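4.2 Squaring up: how a shelf of bottles is put right

We turn now to the part of the work that took up most of our attention, and which had hardly any place in our original plan. When we began, we thought of shelf tidying as a sort of pause between the proper jobs of the day, such as unpacking deliveries, changing price labels and answering customers. It was only after a good many hours spent standing in the drinkware aisle at Fawzy, trying to keep out of everyone's way, that we came to see how much of the shop's order rests on small movements of the hands that are over in a moment and that the people making them rarely think to mention.

The staff call this work "squaring up". It covers straightening a bottle that leans, turning one so that its printed side faces the aisle, closing a gap where something has been sold, and pulling stock forward from the back of the shelf. Drinking bottles are an awkward sort of goods for all of this. A box of cereal has flat sides and will happily stand against its neighbour, and a tin can be stacked on another tin. Bottles and tumblers are round, tall for their width, and fitted with lids, loops and handles that catch on one another. They also come in so many heights and widths that no two rows can be set out in quite the same way. One of our participants, who had worked for years in the grocery section before moving across, told us with some feeling that she had never known goods "so keen to fall over on each other".

What struck us first was how often both hands were used together. We had expected to see one hand doing the moving and the other resting, or perhaps holding a cloth or a label roll. In practice, a crowded row hardly allows it. If one bottle is shifted, the bottle beside it loses whatever it was leaning on, and so a second hand goes in to keep the neighbour where it is. Figure 3 shows a moment of this kind, with a hand on each of two bottles in the middle row while the forearms pass in front of the shelf below.
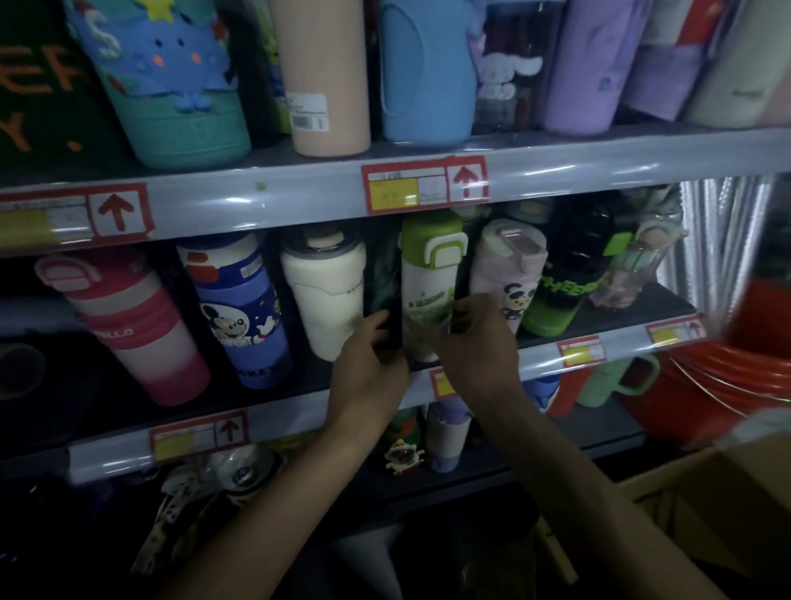 Figure 3. Two-handed adjustment on the middle shelf: left hand around a dark green bottle, right hand against a white bottle with a green lid and carrying handle.

It is worth dwelling a little on the reach itself, as it came up again and again in our conversations. The middle shelf is the one that the staff say they like best, and yet to get at it they must put their arms across the level underneath, and they do so with a good deal of care. Sleeves are pushed up beforehand. Lanyards are tucked into a shirt or swung round to the back. More than one person described having once swept a whole row of children's cups to the floor with an elbow — always in their first few weeks, and always, it seems, with a customer watching. We were touched by how readily these stories were told, and how often a colleague standing near would join in with a worse one.

The second matter is the mixture of goods. In the same figure, the top shelf holds tall bottles and tumblers side by side in teal, peach, light blue and lavender, among them a clear one printed with a floppy-eared cartoon dog and a teal one wearing a bright blue felt cover with a yellow star and small feet. To a visitor this may look like a jumble, though a cheerful one. The staff see it rather differently. They spoke of "plain" and "dressed" bottles, the dressed ones being those with a cover or some other soft piece added on, and they told us that dressed bottles need more room than one would guess from looking at the base. A felt cover drags against whatever is next to it, so that lifting out one bottle may turn its neighbour halfway round. For this reason some of the staff like to put a smooth tumbler between two dressed bottles, a habit that does not appear in the shop's written plan but which we saw kept up on every visit.

Price labels form the third part of squaring up, and they are a source of mild but lasting worry. The rail at the front of each shelf stays where it is while the bottles above it wander. On the top rail in Figure 3 there are two red-bordered labels, each with a yellow price block and a red arrow pointing upward. Arrows of this sort are a great help to shoppers, provided that the right bottle is standing above them, and the staff told us that a bottle put back one place too far to the left can lead to a long and not very comfortable talk at the till. Xuân Sầm, who carried out most of our interviews, noted that people would often glance at the rail twice, once before reaching in and again after letting go. When asked about it, they were mostly surprised to hear that they did so.

Not everyone squares up in the same manner, of course. Among the 5 members of staff whom we followed most closely, 3 worked along a shelf from left to right, finishing each bottle before going on to the next. The others preferred to begin with whatever looked worst and let the rest of the row settle round it. Hae-won Jeon has suggested that the second way may suit the busier part of the afternoon, when a person is likely to be called away before reaching the end of the shelf, and our field notes from August give this idea some support. We would not wish to press it too far, as the shop was also taking in its back-to-school stock at that time, and the rows were fuller than at any other point in the study. The effect of fullness on the order of work is taken up again in Section 4.3.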